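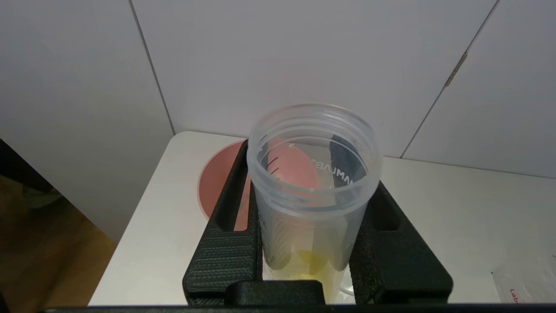
The Town That Still Makes Its Own Ink

Urnlow lost its dye works a generation ago. A small ink company has moved into what was left, and people who write by hand are buying every bottle it can fill.

Published 2021-07-10

The dye works in Urnlow took up most of the riverbank for as long as anyone in town can remember. It colored yarn, then work clothes, then the lining of cheap suitcases. When it closed, the owners sold the vats for scrap and left the buildings. The long brick shed by the bridge went to a tire shop. The smaller one behind it sat locked until Sultulura signed a lease and started making fountain pen ink.

Urnlow has 2,392 people, a grocery store, two gas stations and a high school it shares with the next town over. It doesn't have a stationery store. Nearly all the ink leaves by mail.

Ink for fountain pens is a simple product on paper. It is mostly water. To the water you add dye, something to help it flow, and something to keep mold from growing in the bottle. The recipes in old trade manuals run to half a page. The trouble is in getting the same color twice, and in getting a color that behaves the same in a broad wet nib as it does in a fine dry one.

A yellow that looks bright in the bottle can be nearly impossible to read on cream paper. A blue that looks deep and even in a test tube may dry to two shades on the page, darker where the pen paused and paler in the middle of the stroke. Pen users call this shading, and many of them want it. A person filling out tax forms usually doesn't. 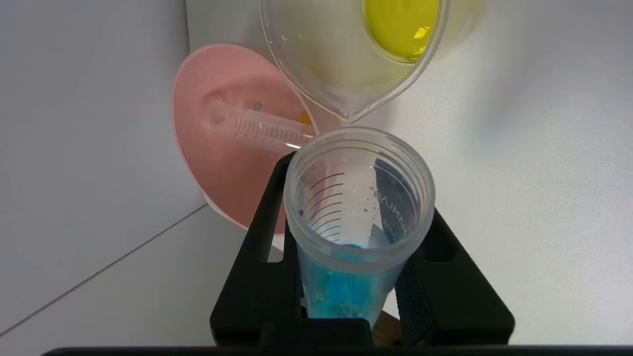 Corinne Vasek

The company sells 20 colors. It started with 6, all named for places within a day's drive, and the two best sellers are still from that first group. Alon is a turquoise that leans green when it dries. Mikuš is a dark red, close to brick, and it takes the longest to make. The dye has to be stirred in slowly and the batch left overnight, then filtered, then left again. If the filtering is rushed, a fine sediment ends up at the bottom of the bottle and the complaints start within the month.

The shed is one room with a drain down the middle of the floor. The old color cabinet is still against the north wall, full of yarn cards from the dye works, each with a knot of wool and a number in pencil. The ink makers go through it when they want a new shade. Some of the wool has faded badly, and the cards at the bottom of each drawer, where no light got in, are the ones they trust.

There is a difference between dyeing wool and filling a pen, of course. Wool holds color all the way through and is looked at from a few feet away. Ink sits in or on a sheet of paper in a line thinner than a grain of rice, and the paper has its own color underneath. A match to the card is only a starting point. A new shade can go through up to 17 trial mixes before it is bottled, and a few never get that far. One olive green was dropped after more than a year of work. It looked right on the day it was written with and had turned brown by the end of the season.

Fading is the subject that regular customers ask about most. Dye-based inks fade. Sunlight does most of the harm, and a letter kept in a drawer will outlast one pinned over a desk by many years. The shop keeps strips of paper taped to its south window, half of each covered with black card, and the card comes off every November. The blues tend to hold up. The pinks and the purples don't, and the label on those bottles says so.

Water is the other problem. Urnlow's tap water is hard, and hard water can leave scale in a pen feed, so everything is made with distilled. It is the largest bill after glass. The dye works never had to worry about this. It took what it needed from the river and put it back a different color, and people who grew up here will tell you what shade the water ran on what shift.

That history isn't an easy one. Fishing below the bridge was closed for years, and the soil behind the big shed had to be dug out and hauled away. The amounts of dye used in ink are tiny by comparison, and the waste is collected in drums for pickup. Still, when the lease was announced there was a public meeting about it, and it ran long. Some people in the room had worked in the vats. Others had lived downstream of them. The lease passed with a condition that nothing but mop water goes down the drain.

Three years on, the business is steady and small. Orders rise before the holidays and again when school starts. A good many buyers say they hadn't used a fountain pen since childhood, or ever, and picked one up because they were tired of typing. They write in planners and recipe books. They write to relatives who write back in ballpoint. They send in samples of their handwriting, and these are pinned up near the packing table (well away from the window).

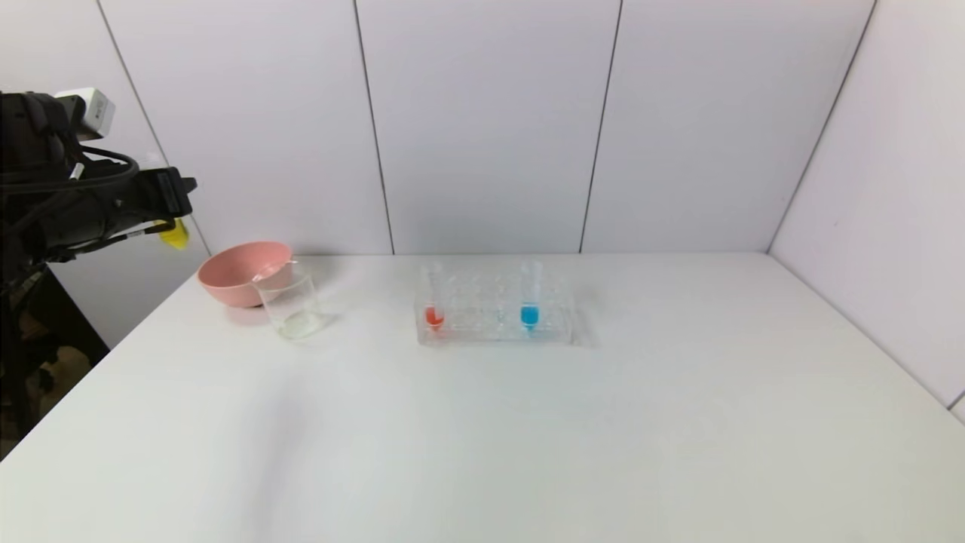

Red and blue in the rack, with a beaker and a pink bowl on the same table.

For anyone starting out, the advice from the shed is plain. Buy one pen and one bottle. Flush the pen with cool water before changing colors, and keep flushing until it runs clear. Don't pour leftover ink back into the bottle. Keep the cap tight and the bottle in its box. If an ink grows anything or starts to smell, throw it out and clean the pen before filling it again.

The next color is a gray taken from a card marked only with a number and the word "lining." It is on its ninth mix - a little too purple, for now, on white paper.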